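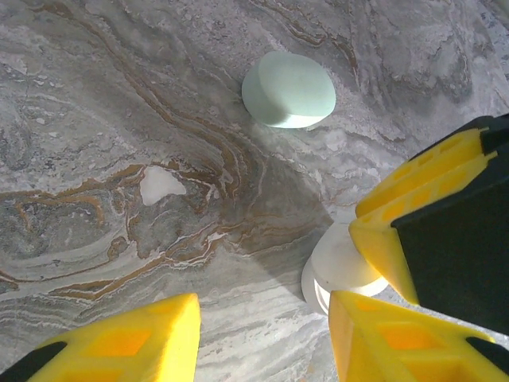
Step 4. Check how the three fingers close

Before this step, the wrist camera must be fixed and the two screws of the Zusum bracket must be tight.

Put one short cylinder under the gripper and leave a second one farther away, like the green puck on our marble top. Set the speed to 8 percent. Close the fingers slowly and stop just before they touch — the yellow tips should come to the cylinder from three sides.

If one finger arrives early, open the gripper, loosen its bracket and move it outward by one slot. Then close again.

When all is even, run 50 cycles without a part. Look at the black pads after this, and replace any pad that has moved.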